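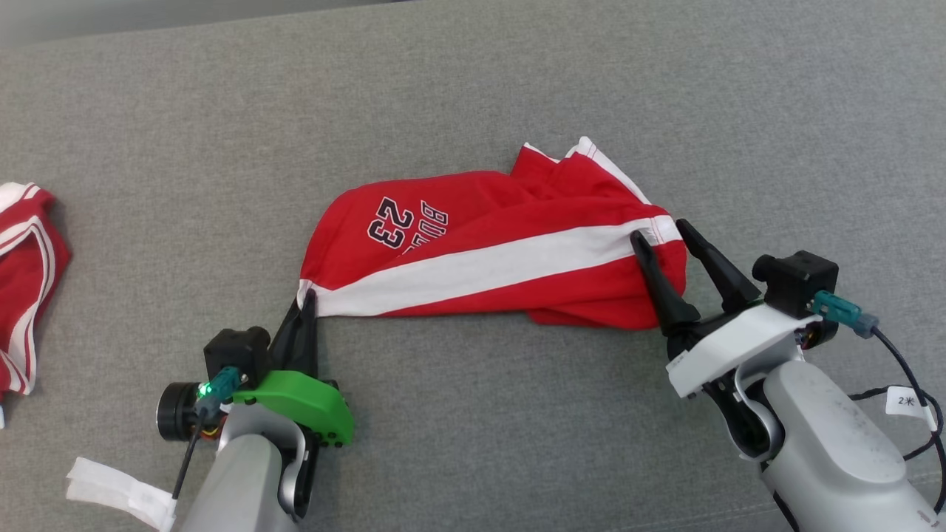 Grey upholstered surface, likely a fabric sofa

I bought the Grumberg last April to replace a leather sofa that had split along the front edge. It has now had a full year of daily use by two adults, one teenager and a dog who is allowed on it, so this review covers how it has lasted as well as what it was like on the first day.

Delivery and assembly
It came in two boxes. The heavier one holds the base and needs two people on the stairs. The legs screw in by hand and the arms drop onto metal brackets, each held with four bolts. The Allen key supplied is short and hurts your palm after a while, so use your own if you have one. We were finished in 20 minutes, not counting the time spent getting rid of cardboard. One bolt had a damaged thread. Wonen sent a new one in the post without arguing, but it took over a week.

Comfort
Firm. If you like to sink into a sofa you won't get on with this one. The seat is fairly shallow, which suits me as I have short legs, but my husband says he feels perched on it and usually ends up with his feet on the coffee table. The back cushions were too full to begin with and pushed you forward. They settled after a couple of months and are now about right. Lying down for a nap is fine if you are under average height – otherwise your feet go over the arm.

The fabric
This was the reason I chose it over the Haberkorn, which I had sat on in the same shop. The Haberkorn has a looser weave and I could picture what the dog would do to it. The Grumberg fabric is fine and close and his claws haven't pulled a single thread. Hair does stick to it, and a rubber glove works better than the hoover for getting it off.

Spills are mixed. Tea came out with cold water and a cloth. Tomato soup left a faint orange mark on the left seat cushion that I have never shifted, and I have turned that cushion over. The seat covers unzip and can be washed at 30, but the covers on the arms and base are fixed, so you are stuck with sponging those. I washed the seat covers in October and they were tight going back on. Put them on while they are still very slightly damp.

There is a little bobbling where people sit most. A fabric shaver deals with it. The colour hasn't faded, though our room faces north and gets very little direct sun.

Things I don't like
The gap between the seat cushions and the back swallows everything. So far we have had out of it a library card, several pens and the spare car key. The feet are plain plastic underneath and slide on a wooden floor, so you will want felt or rubber pads. The frame also creaks on the right-hand side when someone gets up. Tightening the bolts stops it for a few weeks and then it comes back.

Price
I paid £300 in the sale. It was a good deal more than that at full price and I wouldn't have bought it then, as the Tralurdale has the same sort of seat and all of its covers come off.

Four stars out of five. I would take one off again if the creak gets any worse. The matching footstool is sold separately and I haven't tried it.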